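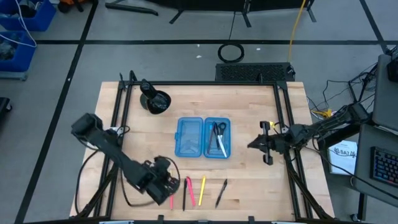 According to a woman in the row behind me, the robots were going to be slower than her nephew, and her nephew was four. She said it kindly, and she stayed for the whole afternoon, and by the end she was leaning so far over the rope that a staff member had to ask her to step back. I'd say that was how most of us spent the open day at Urik.

Urik is a robotics lab on the second floor of a former seed warehouse in Sturkau, above a tile showroom. It has been there since the tile people gave up half their storage, and until 6 April 2024 it had never let the public in. I had asked to visit twice and been told politely that there wasn't much to look at. What a thing to say! There was so much to look at that I missed my train home and didn't mind.

You come up the freight stairs and somebody hands you a sticker with your first name on it. Then you're steered past the coats to a work table with a light wooden top and a black metal frame around it, and two robot arms reaching in from opposite sides. On the table is a pencil case. It's blue, the see-through kind, and it opens flat like a book. One of the jobs at Urik this spring is to teach the arms to pack it.

I know how that sounds. I packed a pencil case every morning of my childhood and never thought of it as a skill. But stand next to two machines that have to do it and you start to notice what your hands have been up to all these years. A pen rolls. A marker lying close to another marker has to be picked up without dragging its neighbor along. Scissors are a strange shape with the weight in an odd place, and they can go in crooked and stop the lid from closing, and you won't find out until you try to close it. The arms have grippers to sort all this out.

The team calls the project Fekgate, a name that came out of a typing mistake in a budget sheet and stuck. Its idea is simple enough to explain on the stairs. A person guides the arms through the job, over and over, while everything is recorded, and the software learns from the recordings how the job tends to go. Fekgate had 647 good recordings of the pencil case when I visited, and the team wants 2,000 before September. A recording where a pen ends up on the floor can still be useful if the person guiding the arms recovers well. I liked that very much.

The first demonstration was a person at the controls. It was lovely to watch, quick and a bit showy, one arm coming in low for a pen while the other waited by the case with its fingers open. We clapped. Then they switched over and let the software drive, and the room went quiet in a completely different way.

It was slow (the woman behind me was right about that). The arm went down toward the row of pens, stopped, seemed to think better of it, came up a little, shifted over and went down again. It closed on a black pen. Somebody near the front breathed in so loudly that people laughed. The pen went up, traveled across to the case and was laid inside at a slant, and I have been to soccer games with less cheering.

It doesn't always go like that. On the next run the arm pinched a highlighter too near the tip and it swung around and dropped, and the run after that, both arms went for the case at once and had to be stopped. The lab made no attempt to hide any of this. There was a whiteboard where every run of the day was marked up, good or bad, and by the time I left the good ones stood at 16 and the bad ones were not far behind. A boy was put in charge of the marker and took the job extremely seriously.

Between runs you could wander, and I'd recommend the edges of the room to anybody who goes. There are storage bins on the carpet full of dark equipment, and cables running all over the floor, and it has the feel of a place where work was happening an hour ago and will be happening an hour from now. I spent a long while watching a reset, when a staff member puts the pens back out in a new arrangement. The arrangements matter a great deal. If the pens always lie in the same spots, the software only learns those spots, so the lab keeps changing the order, the angles and the gaps.

I asked why pens, and got a good answer. They're cheap, they're fiddly, everyone knows what a finished job looks like, and the same small moves turn up in packing a toolkit or sorting a drawer. A company called Akanda, which puts together repair kits by hand in a building across the river, has been following the project and lent some of its trays for the second table. I tried packing one of those trays wearing oven mitts, which was the lab's game for visitors, and I was beaten soundly by the boy with the marker.

The last run of the day started late. Half the crowd had gone down for coffee and the rest of us crept up to the rope. The arms got the scissors in first, then two pens, and then a yellow marker that rolled away and was fetched back, to a kind of groan and then a roar. One arm held the case while the other pushed at the open half, and it came up, wobbled and fell flat again. Second try, same thing. On the third it went over and stayed over.

Urik plans to open its doors again in September, and I've already written to ask for a sticker.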